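Irberg folding work table, after one winter of use

I bought this table in September, when my wife asked for her kitchen table back. I repair small things at home, mostly radios and lamps, and I needed a surface that can be put away when guests come. The Irberg costs 147 euros in the shop where I found it. Delivery was extra, but Rhun Trevor from the floor under us has a van and he collected it with me.

The table comes in one flat box. Inside are the top, two pairs of legs, a bag of screws and a sheet of drawings without any words. The drawings are good except for number 2, where the long bar is shown from the wrong side. I fixed it the wrong way, and the legs did not fold. It took me a whole evening to find the mistake. If you buy this table, look at the holes in the bar before you tighten something. The small holes must look to the floor.

When the legs are open and locked, the table is steady. I can file metal on it and it does not walk. If I lean with both elbows on the same short side, I feel a small movement, but I do not lean like this often. The locks are stiff in the first weeks. I put a little candle wax on them and now they close with one hand.

The top is 50 millimetres thick at the border, but it is hollow in the middle. You hear this when you knock. So please do not fix a heavy vice in the centre. I put mine at the corner over the leg, and there it holds well. The surface has a thin coat of varnish and it is too thin in my opinion. Tea leaves a ring after one night. My neighbour Paraschiva Dumitrescu has the same table for sewing and she gave it two coats of hard oil on the first day. Hers has no rings. I wish I had asked her earlier.

Height is the other weak point. It cannot be changed. I am 184 centimetres and after one hour my back is tired, while for my wife it is comfortable. The older Fesar table of my colleague Jae-hoon Joo has legs with three positions, and I was a little jealous when I tried it. But the Fesar is heavier, and it does not fold so flat. Mine stands behind the bedroom door and the door still opens completely.

I wrote to the shop about the drawing and received a polite answer from Maj-Britt Halvorsen. She sent me a corrected sheet and a second bag of screws, which I did not ask for but kept with pleasure.

For small work I recommend it, if you are not very tall and if you oil the top before using it. For heavy work I would save money a bit longer and buy something with a solid top. A pale table shows every scratch, so decide also if this will disturb you.
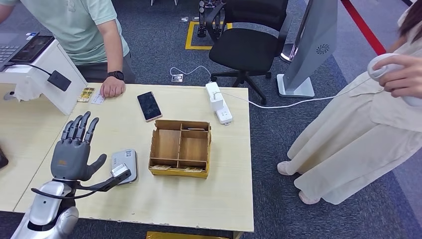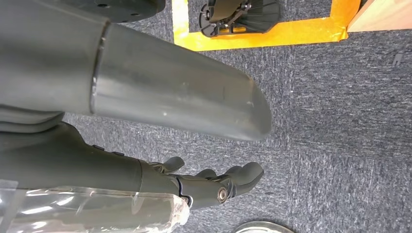

Can the legs be bought separately if one gets bent?

The shop sells them only as a pair, and you must give the number printed on the inside of the long bar. Write it down before you put the table together, because later you have to lie on the floor to read it.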